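Skeltavberg Evening School
Bench and Workroom Practice
Handout 3: Table Surfaces, Cloths and Small Parts
Instructor: Intan Harahap
Revised 10 February 2022

Read before the practical. Bring your notes from Handout 2 (lighting and seating). The short exercise at the end is done on your own table at home and handed in on paper.

1. The working surface

A work table has to do two jobs. It holds things up, and it lets you see them. The first part was covered in January. These notes deal with the second.

Small parts are found by contrast. A bright steel screw on a plain black surface can be seen from across a room. The same screw on a pale gray surface can be missed from arm's length. A black oxide screw behaves the other way around. No single color suits every part, so a workroom that handles mixed hardware usually keeps one dark surface and one light mat and moves between them.

Pattern matters as much as color. A marbled or veined top hides dust, fine scratches and dried drops well, and for that reason it is popular in kitchens and on desks. On a parts bench the same quality works against you. The veins are about as wide as a small washer, they change from dark to light over a short distance, and the eye follows the streaks. If the table you have is patterned, do the sorting on a plain cloth or tray laid on top of it. Keep the pattern for larger work.

Gloss is a separate question. A glossy top wipes clean in one pass but throws back the overhead lights. Move your head to the side before deciding that a part is not there. Check a glossy surface for leftover hardware from a low angle, with your eyes close to the level of the table, first from the front and then from one end.

2. Side and back panels

Panels around a table stop rolling parts from leaving it. They also spread the light. White is the usual choice. It shows every mark, and panels near a busy table will pick up scuffs at hand height within weeks. Light scuffing does no harm. Wipe panels with a damp cloth and a little dish soap, working from the bottom up, then dry them from the top down. Abrasive pads leave a dull patch that catches more dirt than the scuff did.

Look along the seams. The line where a back panel meets a side panel, and the line where either one meets the table, are where lost screws end up. Run a folded strip of card along them at the end of a session.

3. The cloth

Keep one cloth for wiping and another for laying parts on, and do not swap them. In our workroom the laying cloth is gray and the wiping cloth is blue. At home any two colors will do.

A laying cloth should be:
- plain, with no print
- mid-tone, so that both bright and dark metal show up
- tightly woven, with no loops for threads to catch in
- hemmed on all sides

Terry cloth fails on the third point. Old bed sheets are good on the third but are often too thin to stop a part from rolling. A close-woven napkin or a microfiber cloth with a short nap is about right.

Folding. Lay the cloth flat and pull the corners square. Bring the short edge over to meet the opposite short edge. Smooth from the fold outward with the side of the hand. Turn the cloth 90 degrees and fold again in the same way. A cloth folded like this opens to a flat square with a cross of creases in the middle, and the creases are useful: each quarter can hold one stage of a job.

Shake the cloth out over the table, never over the floor, before folding it. Anything caught in it will then land where you can see it. A cloth that has been bunched up should be opened fully before it is put away. More hardware is lost in bunched cloths than in any other place in this workroom.

Wash laying cloths without fabric softener. Softener leaves a film that transfers to small parts.

4. The compartment box

The clear plastic box with a divided tray and a transparent lid is the standard container for this course. Students have asked which one to buy. The workroom set is from Flelitz, and the Anar and Saxena boxes work equally well. What you should check in the shop is whether the lid presses down on the dividers. Hold the closed box up to the light and look along the top of the dividers. If there is a gap under the lid, small washers will travel from one compartment to the next when the box is tipped.

Filling. One kind of part per compartment. Lengths of the same thread go side by side, shortest at the left. Leave at least one compartment empty for strays, and empty it at the end of every session. Do not fill any compartment above 2/3 of its depth, or you will not be able to get a fingertip behind the last part.

Placing. The box goes at the back of the table, in a corner, on the side of the hand you use less. It should lie flat, with nothing under it. Put it in the same spot each time. Reaching for it should not bring your sleeve across the work. Keep the lid closed unless you are taking something out.

Labeling. Label the lid, never the compartment. Use removable tape. If the box can be turned end for end, mark one end of the lid and the matching end of the tray, or the labels will be wrong half of the time.

5. Clearing the table

Order of work for the end of a session:
a. Close the box.
b. Return strays to their compartments.
c. Open out and shake the laying cloth, then fold it.
d. Run the card along the seams.
e. Wipe the table from the back to the front.
f. Look along the surface from a low angle.

Steps a and b look reversed. They are not. Close the box first, collect all the strays in one pile, then open the box once and put them away together. In last term's group of 19 students, over half had tipped an open box at least once.

6. Exercise

Choose one table at home. Write down its color, its finish and whether it has a pattern. Lay one bright screw and one dark screw on it and note the distance at which each can no longer be seen. Repeat with a plain cloth underneath. One page is enough. Sketches are welcome.

Surfaces and items for sections 1 to 4

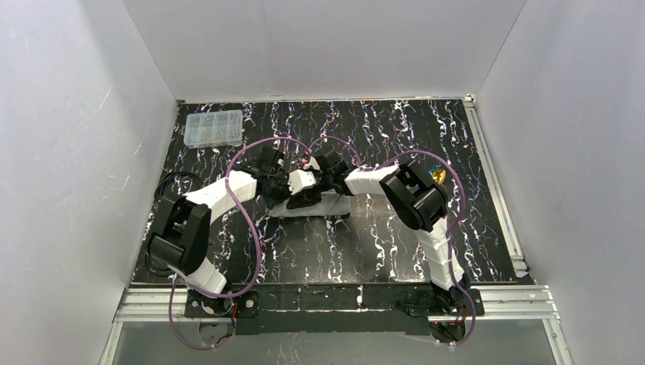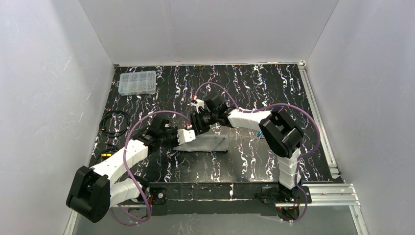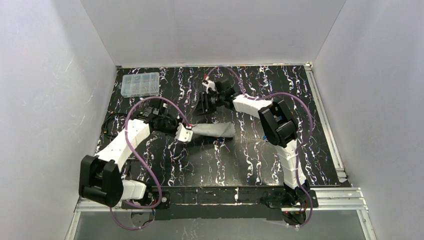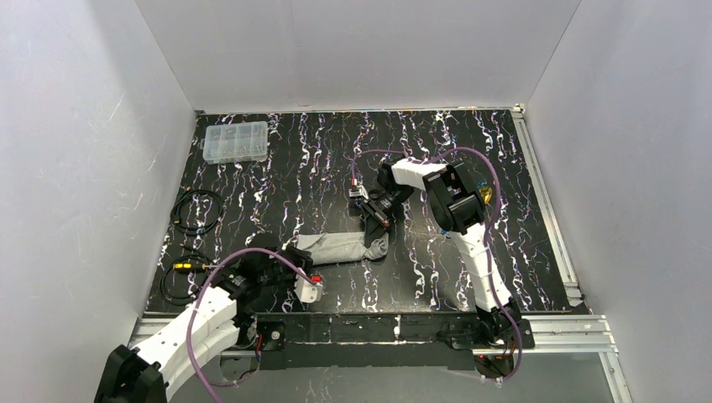

Fig. 1 (all four). Black tabletop with marbled pattern and white panels. The gray cloth is in the second, third and fourth pictures, the clear compartment box in all four.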